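4. Collecting Demonstrations in Simulation

4.1 Task family

The door tasks in the Vadham set cover appliances that a household robot is likely to meet in a kitchen: refrigerators, ovens, dishwashers and microwaves. For each appliance we define an opening task and a closing task. The present section is limited to the refrigerator tasks, which proved the hardest to collect and which account for most of the failures reported in Section 6.

A refrigerator task is specified by an appliance model, a kitchen layout, a starting angle for the door, and a starting pose for the arm. In closing tasks the door begins open and the episode is counted as a success when the remaining angle falls below a fixed threshold and stays there until the end of the episode. In opening tasks the threshold is applied in the other direction. Small food items may be placed on the interior shelves. They play no part in the success test, but they change what the policy sees through the open door, and we found early on that policies trained with bare shelves transferred poorly to stocked ones.

4.2 Source demonstrations

Human operators at the Ketport site controlled the simulated arm through a handheld controller with six degrees of freedom. Each operator completed a short practice period before any episode was kept. We retained 100 source demonstrations for the refrigerator tasks, divided evenly between opening and closing. Episodes were discarded if the arm passed through a joint limit, if the gripper lost contact with the handle more than 3 times, or if the operator asked for the attempt to be dropped.

Operators were free to choose how to move the door. Some closed the gripper on the handle and kept hold of it throughout the motion, while others pushed against the bar or the face of the door with the fingers held still. We did not correct these choices. The two styles were labeled after collection, and the labels are released with the data so that later work may train on either style alone.

4.3 Expansion of the source set

The source demonstrations were expanded with the Vurken generator. Each demonstration is cut into segments at the points where the gripper first makes contact with the door and where it finally releases it. The segments are then moved to fit a new door pose, joined by straight-line motion of the gripper, and replayed in the simulator. A replay that does not meet the success test is thrown away. Replays that succeed are kept with the full state record, the camera views and the commanded actions.

The yield of this process depended strongly on the starting angle of the door. When the door stood nearly closed, most replays succeeded. At wide angles the arm often had to reach past its own base, and the joining motion brought the elbow into contact with the counter. After filtering, roughly 374 episodes remained for each kitchen layout. Figure 3 shows the arm at the refrigerator with the left door open and the gripper beside the handle.

Layouts in which the base could not be placed clear of the cabinets - mainly the narrow kitchens in the Diekmann group - were removed before training and are listed in the appendix.

Figure 3. Simulated arm at a French-door refrigerator, with two small items on the middle shelf.
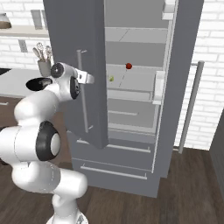 4.4 Observation and action format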